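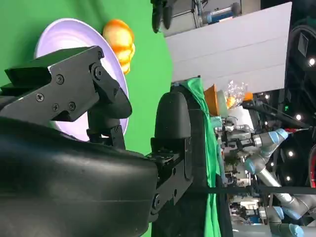 A round plate with a raised rim.

Posted on Dec 25, 2020 in Days Out

I went to the Gatchalian pottery in Tullstead at the end of November, on one of the small-group tours they are running this winter. Booking is online only and you get a half-hour slot to arrive in. I took the bus from Lundside, which stops at the bottom of the hill. The walk up is steep and the pavement runs out near the top.

The tour starts in the clay store. Most of their clay comes in ready mixed, in bags, and is stacked against the back wall under damp sheets. From there you go through to the making room, where plates are pressed over a plaster mould with a shaped metal blade. The rim is formed in the same pass. Our guide said a good maker can do 66 dinner plates in a morning, and that side plates take nearly as long because they still have to be lifted and trimmed one at a time.

Drying takes up more of the building than I expected. The racks fill two rooms and the windows are kept shut so that one side of a plate does not dry before the other. If it does, the plate warps in the kiln and goes in the seconds bin.

We were not allowed into the kiln room while it was firing, but there is a glass panel in the door. The big kiln takes 1512 pieces when it is packed full of small ware. They make their own glazes except the clear one. The newest range is called Cetance and comes in four pale colours. I liked the grey best. The cups have rather small handles.

The shop is by the exit. Seconds are marked with a pencil cross underneath and cost a little under half price. They had more than 2000 pieces out on the day, mostly bowls and saucers, and not many large plates. I bought two grey bowls and an egg cup, wrapped in newspaper. Cards only.

The café was closed, so bring a flask. There are toilets in the yard. The whole visit took an hour and a half and I caught the number 44 back to Lundside from the stop opposite the chapel. Tours start again in the new year, with times on the pottery's website.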